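4.2 Loan spells and first-team minutes

The most exciting result in our data concerns what happens after an academy player goes out on loan. We followed youth graduates at Noltoveck and Fodley, two clubs with very different habits: Noltoveck lends players early and often, while Fodley keeps them close until they turn 20. 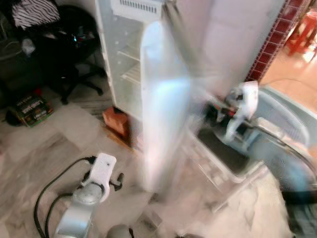 Players with 2 or more loans before that age went on to play far more senior minutes, and the gap held up when we controlled for position. Goalkeepers were the lovely exception! Their curve stays flat for years and then climbs steeply, so we report them separately.

Figure 3. Senior league minutes by number of loan spells, outfield players only. Players with fewer than 500 minutes on loan are left out.

Free transfers make the picture richer still. The McGrath index, which rates a squad's depth at each position, predicts quite well which graduates will run down their contracts and leave.

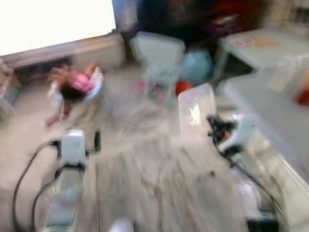

We also tested the index on Relar, a smaller club with a sample of some 100 graduates, and the pattern came through again over 4 seasons. Full backs moved soonest, center backs last. Section 4.3 takes up the wage data, where the effect of depth is weaker but still present in both divisions.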